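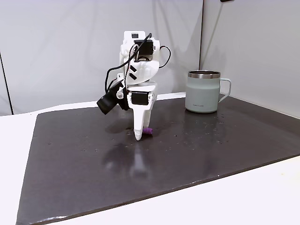
A printed arm and a small purple cylinder on the demonstration table at Jarkitz.

An afternoon with the patient machines

The workshop of Jarkitz is on the second floor of the old Skidum building in Brirketti, above a shop which sells curtains. There is a lift, but on the open day it was kept for people with prams, so the rest of us went up by the stairs and arrived a little out of breath. At the top a girl of school age gave us a sticker and a paper with the plan of the rooms. My sticker had the number 73 on it. I had expected to be one of ten or twelve visitors.

I must say first that I am not an engineer. I write for this magazine mostly on old houses and gardens, and I came to Jarkitz because my neighbour's son had told me that you can now make a robot at home with a printer. I did not believe him. I thought of a robot as a big orange thing behind a fence in a car factory, and I thought of a printer as the grey box in my study which is always asking for ink.

The arms at Jarkitz are small. You could carry one under your coat. The project is called Ngui, and it has been running since May of last year. The white parts are printed in plastic, layer on layer, and when you bring your face near you can feel with a finger where the layers are. The joints are moved by black servo motors, and between the motors go the cables, which make wide loops in the air so that nothing is pulled when the arm turns. I liked that these are not hidden. In my kitchen every machine has a smooth cover, and I have no idea what happens in it.

A full set of printed parts for one arm takes 56 hours on the workshop's printer, if nothing goes wrong. In the first months, I was told, something often went wrong, and there is a drawer which is kept for the failures. We were allowed to open it. It was full of bent brackets and half fingers, and one piece that looked like a bird's nest. The children loved the drawer more than anything else in the building.

The demonstration was in the inner room, with chairs in three rows. I had a place at the front. On the white table there was a dark, shining mat, and on the mat stood a mug with a steel rim and a handle, in a green so pale that it was nearly grey. Small things of the size of a piece of chalk are what the arm is made to practise with. One such thing, a purple one, lay by the point of the finger.

Then we waited. It is a thing I would like to tell to anybody who plans to visit such a place: bring patience. The arm does not move as in the films. It goes a little way, it stops, it goes again. It has a camera at the wrist, and the people at the table explained that this camera gives it a near view of the work, much as I put on my other glasses for sewing. From the chairs we saw the whole arm and the whole table, and so we always believed that we knew better. "Left!" said a man behind me, quite loudly. "More left!"
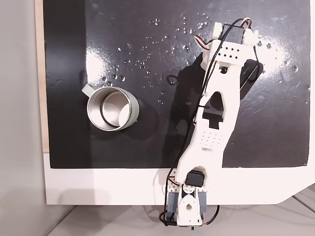 He was laughing at himself, but I understood him very well. When one watches a slow hand, one's own hand begins to move. I noticed that I was holding my pencil in exactly the way I would hold it to pick up something small, and the lady next to me had her thumb and finger together on her knee.

After some minutes the talk went over to questions. A boy wished to know if the arm could beat him at arm wrestling, and the answer was that he would win easily, and would then have to pay for a new motor. A woman who works in a bakery asked if it could put cherries on cakes. The answer to this was longer. A cherry is round, it is slippery, and no two are the same, and for the arm each of these is a separate trouble. She seemed content with that, and said that it was just so with the new apprentices.

My own question was about the mug. I wanted to know why one would use a shiny surface and a steel mug, when both throw the light back in every direction. I was told that a real kitchen is full of such surfaces. A tap shines, a pan shines, a worktop shines when somebody has just cleaned it and the drops are still standing there. If the work is only ever done on a dull grey cloth, the arm will know about dull grey cloths. I found this a sensible answer, and I wrote it down in full.

What is done with all of this practice? Each try is recorded, the good ones and the poor ones. On the wall near the door there was a sheet of paper on which the number of tries is written by hand, and on the day of my visit it stood at 1,636. Below it somebody had drawn a small cup of coffee. I asked how many would be enough, and got a shrug, though a friendly one.

In the last room there was a long bench where the visitors could screw two printed parts together and fix a motor between them. I am 78 years old and my fingers are not what they were, but I managed the first three screws. The fourth fell on the floor and rolled under a cupboard. A small girl went after it on her stomach and came back with my screw and two others, which she put in her pocket.

I stayed until the chairs were being put away. On the stairs I met the baker again, and we agreed that the tea had been weak and the biscuits very good. She had kept the plan of the rooms and had written on its back the price of the plastic, which is sold in rolls like garden string. One roll, she said, would be a good present for her brother, if he could only be brought to clear his garage first.

The Jarkitz workshop in Brirketti opens its doors again on 19/09/2018, from two o'clock in the afternoon. Entrance is free. Use the door beside the curtain shop and ring the upper bell, as the lower one belongs to a dentist.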